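Lusard Community Kitchen Opens Its Doors for Supper Club Season

Great news for anyone who loves a long table and good company: the Lusard supper club is back in June, and this year it's bigger than ever! The club sold 1,193 meals last summer, and the new season adds a second seating at 7:30 p.m. for everyone who couldn't make it across town in time for the early one.

Rongrong Li is cooking the opening night, and her menu sounds terrific. She's planning cold sesame noodles, smashed cucumbers with plenty of garlic, and a slow-braised pork shoulder that goes into the oven before breakfast (there's a mushroom version too, and last year it ran out first). Pallavi Bhatt takes over for the second supper with her mother's tamarind dal, lemon rice and a carrot pudding that people have been asking about all winter.

"I wanted food you pass around," Bhatt told us. "You end up talking to whoever has the rice."

Each seating has room for 40 guests, and tickets are $13, dessert and tea included. Kids under six eat free. You can bring your own drinks, and there's a corkscrew somewhere in the kitchen if you forget yours.
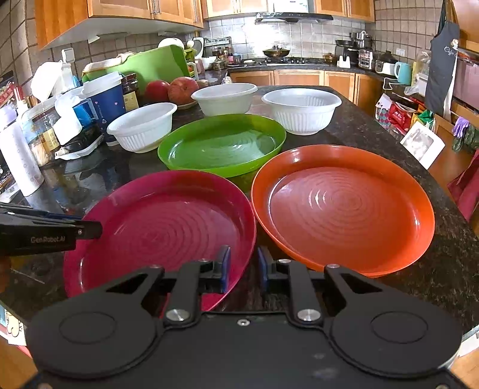
The club is also starting a recipe swap, which we're really excited about. Bring a favorite dish written out on a card, drop it in the box by the door, and take home somebody else's. Li has already put in her scallion pancakes, with notes on how hot to get the pan, and the plan is to print the whole collection as a little spiral-bound book in the fall.

Tickets go on sale at noon at the Ranasinghe bakery counter, two doors down from the kitchen. There are 248 people on the mailing list already, so go early! If you have a food allergy, mention it when you buy and the cooks will get a note.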